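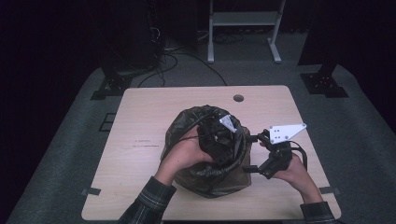 1/ Nasarside switches to pay-per-bag trash pickup in October. I read the full 153-page plan so I could answer my neighbors' questions. Notes follow.

2/ Right now every household pays the same flat fee on the water bill. It doesn't matter if you put out one bag a week or six. My mother lives alone and pays what the house with five kids next door pays.

3/ Under the new plan the flat fee drops by half. After that you buy a tag for each bag, $2 per tag. Kallo keeps the hauling contract and the pickup days stay the same. Recycling needs no tag.

4/ The reason for all this is the Gidell landfill. The town pays by the ton to dump there, and the price goes up every time the contract is renewed. The next renewal is already priced into the plan, in Appendix C, if you want to look.
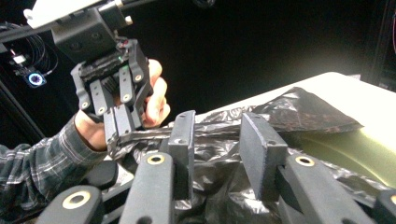
5/ The rule on bags is looser than people think. There was a rumor that we'd all have to buy special printed ones from the town. That was in the first draft and it got dropped. You can use whatever you already buy. A thin, crinkly black plastic bag like the one in the photo is fine as long as it has a tag on it and weighs under the limit. If it splits on the curb, the crew will leave it, so double up if you're throwing out cat litter.

6/ Tags will be sold at town hall, at the library and at the Bravo on Mill Street. I asked at the Bravo and the manager hadn't heard about it yet. I passed that on to the public works office.

7/ Who pays more? Big households, mostly, and anyone with a kid in diapers. There is a discount for low-income homes but you have to apply, and the form is four pages long. I think that's too long. I said so in my written comment.

8/ Who pays less? Anyone putting out one bag a week or less. The trial on the east side had 1,131 households in it, and the plan says most of them ended up in that group by the end.
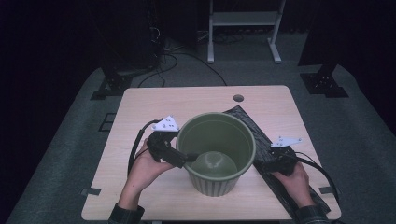 9/ Food scraps. The town will take them free at the drop-off site behind the fire station. Any bucket or tub you can carry will do. No liners, no meat, no bones. Hours haven't been posted.

10/ My main worry is dumping. The plan sets aside $2,000 a year for cleanup along the creek road. One load of mattresses would eat up a good part of that.

11/ Wing-yan Leung asked at the last meeting what happens in apartment buildings with shared dumpsters. The answer was that landlords will be billed by volume and it's up to them how to pass it on. That needs to be written down somewhere – right now it isn't in the plan at all.

12/ Written comments close 26th June. Email or paper, both count. Put your street address on it or they won't log it.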